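**Clorton Indoor Humidity Study – progress report to the Eltura Fund**

Prepared by Sunita Rathore, 26th December

The work funded under this award concerns moisture in occupied homes in Clorton: where it is produced, how it moves between rooms, and which low-cost ventilation changes reduce it. This report covers the period since the September statement.

**1. Monitoring**

Loggers are installed in 10 homes. Each unit records temperature and relative humidity at fixed intervals and stores 4000 readings before it must be downloaded. Two units in the Pumer block lost data when their batteries failed. Both have been replaced, and the gaps are flagged in the data set and have not been filled by interpolation.

Calibration against the reference instrument was repeated at the start of the heating season. One logger read high across the full range and was withdrawn. The remainder were within tolerance.

**2. Room model**

The airflow model now treats each doorway as a two-way opening, with warm air leaving at the top and cooler air returning near the floor. The earlier version used a single exchange rate for the whole home and underestimated bedroom humidity on cooking days. Sándor Jakab rewrote the solver and checked it against the measured decay curves from three homes. Agreement is good with doors open and poor with doors closed, where the result depends heavily on the gap under the door.

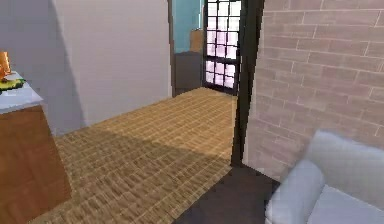
*Figure 1. Rendered interior: countertop and the opening into the next room.*

**3. Surface moisture**

Wall surface temperatures were taken by hand on two visits per home. The lowest values were found at outside corners and behind large furniture, as expected. Paint type had no measurable effect over the period. We have stopped recording it.

**4. Logger placement**

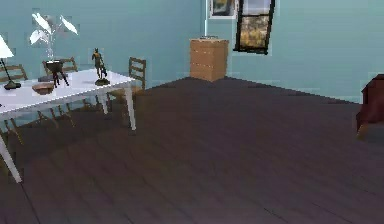
Placement rules were revised after the first download. Loggers had been put wherever residents found convenient, often on a shelf over a radiator, and the resulting humidity values were too low to use. The new rule calls for a stable surface at seated height, away from heat sources and direct sun. A dining table is acceptable, but in a layout like the one rendered here, with a lamp on the tabletop and chairs around it, the logger should go at the point farthest from the lamp and clear of the chair backs. Residents are asked to leave it in that position between visits.

**5. Expenditure**

Spending is within budget. The El Fassi invoice for replacement loggers came to $1000 and was charged to equipment. A further $1000 has been moved from travel to analysis, within the limit allowed without prior approval – no other transfers are planned.

**6. Next period**

- Complete the heating-season downloads.
- Add door-gap measurements for all homes.
- Begin the extract fan trial in the Pumer block, subject to the landlord's written consent, which is still outstanding.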